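Rehearsing the cell before it is built

Visitors to the Hervieu open day in March expected to see machinery and spent most of the afternoon looking at a screen. The two-arm handling cell that the company is developing with the integrator Skernell does not yet exist on the shop floor. It exists as a model, and the demonstration consisted of running it.

Severino Cantero, who leads the simulation work at Hervieu, had prepared a single task. A rod has to be placed in a tray by one arm while the other stands by to steady the tray if it shifts. "It is a dull task and we chose it for that," he said. "If I show you something complicated you will watch the parts. I would like you to watch the approach path."

The software is an in-house package called Sindo. It handles contact between rigid bodies, joint limits and motor torque, and it renders a view from a virtual camera fixed over the table. That view is what the control program receives. According to Cantero, the program has no access to the true position of the tray and must estimate it from the pixels, as it would in a real cell.

Most questions from the floor concerned the grip. A cylinder held between two curved fingers can rotate about the line joining the contact points, and a long one will do so readily if it is held away from its centre of mass. Cantero did not dispute this. "You can hold it harder, or you can hold it in a better place. We do the second where we can. In the model, friction is a number I type in. On the floor it is whatever came off the lorry that morning."
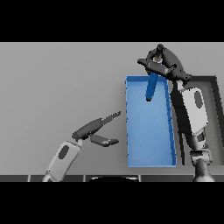

Rungnapa Kaewsai

The descent is the slow part of the cycle. With the rod hanging at an angle over the tray, its lower tip is the first thing that can touch, and the arm has to bring that tip down inside the walls before it levels the rest. Cantero's team tried levelling first and lowering second. It gave shorter paths but more contacts with the rim, and they dropped it.

I asked how many runs were needed before he trusted a figure. He keeps a standard set of 477 starting positions, in which the tray is moved and turned within limits agreed with Skernell. Every change to the controller is run against the whole set overnight. A change is accepted if it causes no new collisions, even where it adds time. "I can recover time later. A collision in the set means I have not understood something."

The second arm carries a different gripper, a parallel type, and this drew some comment. One visitor wanted to know why both sides had not been given the same tool, which would simplify spares. Cantero said the question had come up at Skernell too. The parallel gripper is there for tray walls and flat stock. The curved fingers are there for round stock. Changing tools during the cycle was costed and rejected: it added 6 seconds to each placement and a further mechanism to maintain.

He was more guarded about how far the results would carry over. The simulated camera has no lens dirt and the lighting is well behaved. The table is a single even grey. To compensate, part of the set is run with altered light levels, shifted colours and a camera displaced by up to 3 millimetres. Performance falls under those conditions, and he gave no percentage for the fall. "I have a number. It describes my model of a bad camera. Until I have a real bad camera beside it I would sooner not print it."

Cable routing is absent from the model altogether. Cantero regards this as its largest omission, ahead of friction. Cables and air lines pull on a wrist at the ends of its travel, and they limit how far it can be turned in one direction before it must be unwound. For the present the wrist joints are restricted in software to a narrower range than the hardware allows.

The hardware is due in April. The arms will be mounted on a bench supplied by Hedach, which is also machining the tray fixtures, and the first fortnight will go on calibration only. After that the same task will be repeated with real rods and the measured joint positions logged against the simulated ones. The agreed test is a shortened set of 16 starting positions, chosen for being awkward.

Asked what result would disappoint him, Cantero took some time to reply. "Perfect agreement, I think. I would assume we had logged the wrong file." He expects the approach paths to match closely and the contact phase to match poorly, with the error concentrated in the last part of the descent. If so, the friction values will be refitted and the full set run again before any second task is attempted.

The model will remain in use once the cell is running. Skernell wants changes to the controller tested in Sindo before they reach the bench, and Hervieu has agreed to maintain it on that basis.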